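Teleoperation Practical: Notes for Block 3
Chathurika Liyanage
August 14, 2023

Read these before you come to the lab. They replace the June version, which was written when I was more hopeful about the Wovel exercise than I am now.

You have all seen the Filali clip I put up in the first lecture. A humanoid picks up a part, carries it across a room and sets it down, and the comments underneath say the problem is solved. Your job in this block is to form your own opinion on that, using a carpeted floor, some yellow tape and a robot that does what a person tells it to. I'd ask you to be hard on it.

1. What the exercise is

One student operates. The robot holds a part and has to place it inside a taped zone on the floor. The operator sits on the stool facing the workspace with a controller in each hand. Please sit. Standing operators wander, and then we are comparing walking styles.

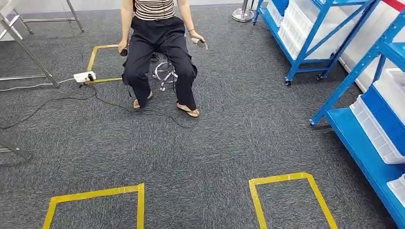
Fig. 1. Operator's position on the stool, with taped zones on the carpet and the blue shelving to one side.

Keep your feet off the cables. Check where they run before you move the stool, and check again after. If a strip of tape lifts, stop and press it down, then note it on the sheet. A zone that has shifted by a finger's width makes the scores before and after it useless to each other, and last year's group at Otdale lost a morning's results that way.

2. What counts as a success

The word "success" is where most reports in this area go soft. For us a placement counts if:

- the part ends up fully inside the tape
- no hand other than the robot's has touched it
- the operator said which zone beforehand

Nearly inside is outside. If you find yourself arguing for a placement, it failed.

I have 3,413 logged attempts from earlier groups, and I don't trust the first 400 of them. The sheets had a column marked "OK" and no definition of OK. You may use the remainder for comparison. If you use the lot, say so in your report and explain how you dealt with the early ones.

3. What the wrist cameras give you

Every group tells me the wrist cameras will make up for whatever the head camera misses. Sometimes they do. Go through the stills before you write that sentence.
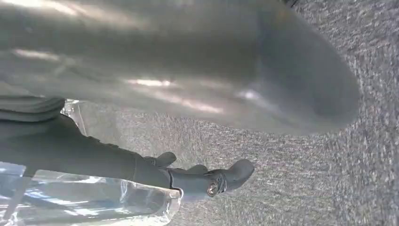 Fig. 2. Wrist view: a finger in dark gray, clear plastic below it, and a large out-of-focus shape filling much of the top half.

Ask what a program could take from a view like this. The carpet texture is nice and crisp toward the right. The biggest thing in view is a blur. I could not tell you from this still alone how far the fingertip is from anything that matters, and I'd be suspicious of a report that claimed it could. Write down what you can defend from the pixels and leave the rest out.

4. The large panel

The perforated panel is the part people want to try first, as it looks impressive. Try it last. It is big enough to hide things from the head camera, including parts of the shelving behind it, and a grip at the lower edge tells you very little about where the top of the panel is going.
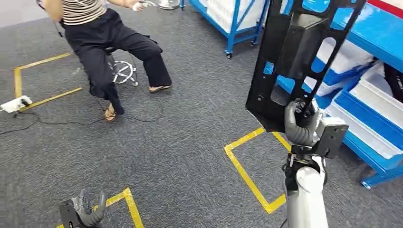

Fig. 3. Head view with the black panel held upright in the robot's right hand. Bins show through the openings.

Questions to settle in your group before the first run:

Which corner of the panel are you steering by? Can the operator see it from the stool? Who calls the stop, and what word do they use? (Pick a short one. "Whoa" has been misheard as "go".)

Keep everybody else well back from the arms. The operator watches the robot and a second student watches the people.

5. Autonomy, and claims about it

Nothing you do in this block is autonomous. A person is making the decisions and the robot is copying them, with whatever delay and slop the link adds. That is a respectable thing to study. It becomes less respectable when the operator is cropped out of the video, so your submitted footage must include the stool.

The Furnthorpe handout says that 100 good demonstrations are enough to train a placing task. It does not say what "good" means, whose task it was, or what the floor looked like. Another group told me 3,000. Treat both as rumours until you have your own curve.

6. Empty-hand records

Save these too. Students delete them as dull, and then have nothing to show what the hand looks like when it is holding nothing.
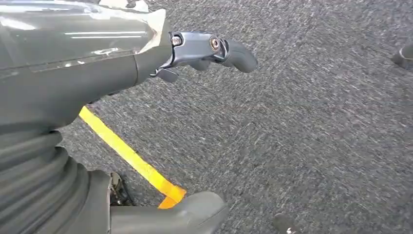 Fig. 4. Wrist view, nothing in the grip. Yellow tape runs across the carpet beneath the forearm.

A grip detector that has only been shown full hands will report full hands. Put some of these in your test set and report the false positives separately, even if the number embarrasses you.

7. To hand in

One report per group, four pages at most. Raw sheets attached, including the ugly ones. Name the operator for each run, as skill differs a good deal between people and I want to see whether you're measuring the robot or your best gamer. Leave out the adjectives "seamless" and "human-like". Marks come off for both.

Bring a pencil, as the pens in the lab are always dry.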